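[drustska] Re: Re: how are you deciding between drag and lift on t-shirts?

Drustska list archive > cloth and soft goods > thread view

Long reply coming, sorry in advance, but the question deserves one and I've been meaning to write this up since February anyway. Short version for the skimmers: we stopped asking the policy to fold a messy shirt and started asking it one much smaller question before every move, and flattening got a lot better. Two arms, pale shirts on a white table, which I'd call the hard mode of the sport.
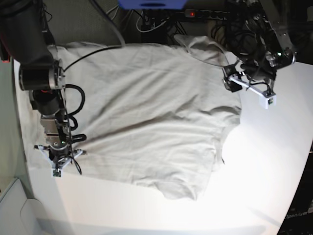
Posted to drustska by the Skudton cloth bench, 6/3/22

Hi all,

Pasting the bit of the earlier message I'm answering so nobody has to dig for it:

> We're using a single policy end to end for flattening and then
> folding. It does fine when the shirt starts nearly flat. From a
> crumpled start it drags, and drags, and drags, and the shirt just
> travels across the table with the same fold in it. Have you got a
> separate primitive for lifting? And if so how do you choose? We
> tried a coverage threshold on the overhead view and it flips back
> and forth like mad. Also curious whether you use the wrist views
> for anything or just carry them along for the ride.

Oh, the travelling shirt. We know it well! Ours used to end up half over the near edge, and then gravity would join in and the run was toast.

So yes, we have two primitives. Drag keeps one gripper down on the cloth as an anchor and pulls with the other. Lift takes a pinch, raises it, swings it outward and lays it back down. Neither one is clever. We started with a coverage threshold too and got exactly your flip-flopping, and I think I can tell you why. Coverage tells you the shirt isn't flat but says nothing about whether the fold you're looking at will open if you pull on it. A shirt with one big doubled-over flap and a shirt with a hundred small wrinkles can score the same, and they want opposite treatment. The wrinkly one likes a drag. The doubled one needs the top layer picked up by itself.

What we do now is ask, before each move, "is the thing between my fingers going to be one layer or more than one?" That's the whole trick. A small classifier looks at the wrist view just as the gripper arrives, and gives us a layer guess plus a confidence. One layer at the free edge of a flap, go for the lift. More than one, back off and come in again from a bit further along the hem. If there's no distinct edge in view at all, we treat it as wrinkles and drag. The overhead view still picks where to go, but it doesn't get a vote on what to do once we're there. 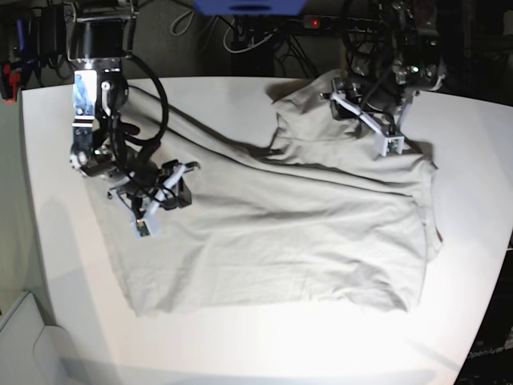
The anchoring matters more than I'd expected, by the way. Our first version of the lift let the other arm wander off to its rest pose while the working arm did its swing, and the body of the shirt would come along with it like a dog on a lead. Now the idle gripper stays down on the cloth, pressing lightly, until the working one lets go. We lose a bit of reach on the far side of the table (the two wrists don't love being close together) and I'd happily make that trade again.

Training data, in case it's useful for comparison. We have 680 teleoperated demonstrations for the primitives, a mix of crumpled and half-tidy starts. For the layer classifier we pulled 4,000 wrist frames out of those same demonstrations and labelled them by hand: single, multiple, or can't tell. Please keep a "can't tell" class! We left it out the first time and the model was wildly sure of itself about every blurry bit of white on white. Labelling was dull but not slow, a few evenings with the hockey on.

As for results, we ran 159 trials from crumpled starts and got the shirt flat enough to fold in 69 per cent of them. Our old coverage-threshold version wasn't run on the same set of starts, so I won't quote a number next to it and pretend it's a fair fight. It was worse. We should go back and do it properly and I keep saying so at our meetings.

Most of the failures fall into one family. The gripper comes in at a corner where the hem has curled back on itself, the classifier sees a nice clean edge and says single, and the fingers close on the curl. Technically that's cloth doubled over, only it's so narrow that our labels weren't consistent about it. Half of us had been calling those single and the other half multiple, so I can hardly blame the network.
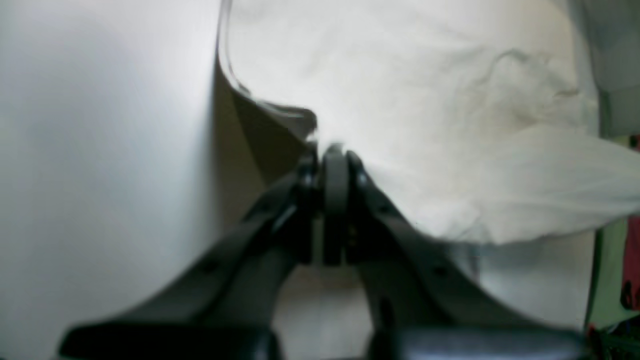 To your last question, then, the wrist views are doing the real work for us, and I'd stop just carrying them along. The hem stitching is the best cue there is. On a plain pale shirt there's no print and hardly any colour to go on, but a double line of hem is a giveaway that you're at a real edge and not a fold. When we blanked the wrist input out of curiosity, the layer guess went to mush straight away. I'd also mask out the gripper itself, since it sits out of focus at the bottom of the view the whole time and ours had learned some odd habits about finger spacing. A fixed mask did the job, nothing fancy.

Things that didn't help, to save you the bother: turning the table lighting up (more glare, less wrinkle shading, worse all round), and making the drag longer. Shorter drags with a fresh look in between beat one heroic pull every time we tried it. We also had a go at letting the policy choose its own lift height and ended up fixing it again. It kept learning to lift as high as the demonstrations ever went, and the sleeve would flop back under on the way down.

One thing I'd love to hear from others about is darker fabric. The Chaimongkol folks mentioned on this list that they'd been working with navy and charcoal shirts, and I wonder whether the hem cue survives at all or whether you're leaning on depth by then. Our wrist depth is hopeless at that range so I haven't got much to offer.

I can share the label guidelines (version two, with a proper ruling on curled corners) and the masking script with anyone who writes to me off-list. The demonstrations themselves I'd have to check on. They're on the shared drive in Plutville and half the folder names are swear words, so give me a week or so to clean that up.

Cheers,
Skudton cloth bench

--
drustska: to leave the list, send a blank message with "unsubscribe" in the subject line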